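Keeping a washing machine sweet
26 November 2021

I've been meaning to write up my laundry tips since October, when Tala Darwish rang me to say all her towels smelt of pond. Mine used to do the same in the old flat in Tistville, and I tried every scented thing in the shop before I worked out that the trouble was in the machine and not the towels!
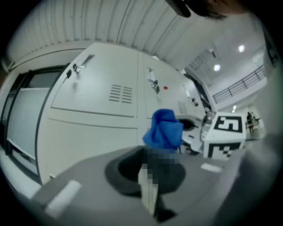
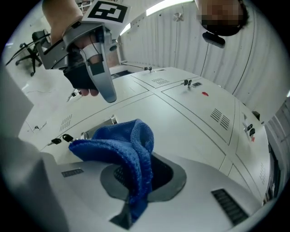 A hand-held gripper in both, with the pale grey top of a machine in the second.

Start with the drawer. Most of them pull right out if you press the little tab at the back, and underneath you'll find a lovely black slime (sorry). Soak the drawer in the sink with hot water and a squirt of washing-up liquid, then go at the corners with an old toothbrush. Do the hole it came out of as well, especially the roof of it, where the water jets are.

Next, the door seal. Peel back the rubber fold and wipe all the way round with a damp cloth – you'll get hair grips, coins and half a tissue out of it. I do mine every Friday while the kettle boils.

Then a hot empty wash. I put 300 g of soda crystals straight in the drum and run the longest, hottest cycle it's got. My neighbour Samira Saliba swears by 400 g, but our water here in Vernalden is fairly soft and I've never needed that much. Once a month is plenty, or every 2 weeks if you wash everything at 30 like my brother-in-law.

The filter is the job people put off. Switch off at the wall, lay down an old towel and a shallow tray, and unscrew it slowly, as there's always more water in there than you'd think. I once forgot the tray and had to lift the lino.

A few odds and ends:

Use less powder. Roughly 2 tablespoons does a normal load for us.

Go easy on fabric softener. It leaves a waxy film, and towels dry you better without it.

Leave the door and the drawer ajar between washes, unless you've got a cat or small children about.

Don't leave wet things sitting in the drum overnight. If you do forget them, wash them again.

Tala's towels are fine now, by the way, though she did have to boil the flannels twice. Next time I'll have a go at limescale in the kettle, as Omar keeps asking.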